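Open day at Dunleavy

I drove out to Dunleavy for the Trirkeck open day, mostly because Samina Minhas had a spare pass and I had the day off. The car park was full by ten. We signed in, got a visitor sticker and were sent down the hall to the manipulation lab, where they were working on steamed buns.

The task was set out with a steamer, its glass lid and a plate of four buns, with an arm on each side. 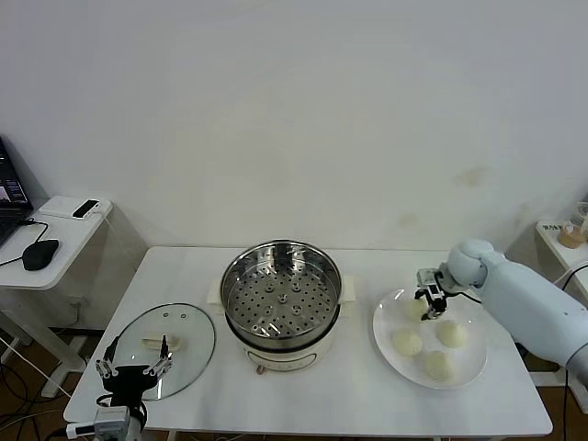

Talha Hashmi ran the session. He said the group has been on kitchen jobs since April and that soft food is harder than the boxes they started with. Too much grip marks the bun, too little and it slides. They have recorded 1118 runs so far and want 3000 before they change the menu. I asked how long he'd spent on the lid alone and he just laughed.

Each arm also has its own small camera near the gripper, so the fingers are always in view. Samina liked that part more than I did.
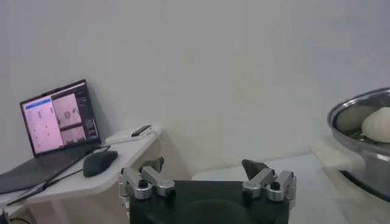
Faisal Mohmand took questions at the end. Someone asked what an arm costs and he wouldn't say. There were 16 of us in the group, and it was hard to hear him from the back.

Coffee was in the foyer afterwards. The next open day is at the Duston site, and you have to book through their front desk.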